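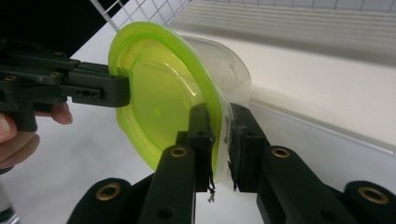

Balach lids-and-tubs set: README, and what went wrong with it

Last edited 9/26/20

Hello, and thanks for downloading this. Please read at least the part about the pads before you train anything, as I'd hate for you to lose a week to it the way I did.

What you've got

Two-gripper recordings of putting lids on plastic food containers and taking them off again, made with hand-held grippers at the Bradarholm workshop. There are 975 episodes in the release. Each one has a wrist video for each gripper, the jaw opening over time, and a text file called notes.txt that is sometimes empty (sorry, I got lazy in June).

The fault

Short version: the fingertip pads wore out and I kept recording. The surface goes ragged first, then bits of the black facing peel away and you get strands dangling under the tips. I saw them in the video for days and thought of it as a cosmetic thing, a bit of fluff – I even trimmed them once with nail scissors and carried on, feeling rather pleased with myself!

What I hadn't taken in was that the grip had changed along with the look. A good pad holds a lid rim with a light squeeze. A tatty one lets the rim creep, so whoever is holding the gripper squeezes harder without noticing, and the jaw-opening values drift downwards over the session. The container is the same, the rim is the same, and the numbers say it got thinner. A policy trained on the lot learns to crush things. Mine cracked 2 tubs and sent a lid across the room before I pulled the plug, and that was with the arm running at reduced speed.

The pads were Eltik ones, stuck on with the tape I had in the drawer and not the tape the sheet asks for. So I'm not blaming the pads. They also did well over 100 sessions between them, and I never wrote down when each pair went on. There's your lesson, if you want one.

Which episodes are affected

I went back through the video by eye and gave every episode a pad_state field:

good – no visible wear
worn – surface rough, no loose strands
torn – peeling or strands hanging
unsure – tips hidden or too blurry to say

The two grippers are marked separately, left and right, so check both. I judged it from the first clear view of the tips, which means a pad that gave way halfway through an episode could still be down as good. If you spot one, tell me and I'll fix it.

Another 40 episodes were pulled out completely because a strand got caught between the pad and the rim. They're in the folder called snagged, outside the 975, and might be handy if you work on fault spotting.

What I'd do

Leave out torn for anything that will drive a real arm. Worn is probably all right for vision work, but don't trust its jaw values. The Kramer loader script has a skip_pads option for this – it's off by default, so turn it on.

Still to do

New pads and the proper tape
Put the pad change date in notes.txt
Re-record the screw-top tubs
Work out if slip can be caught from the video alone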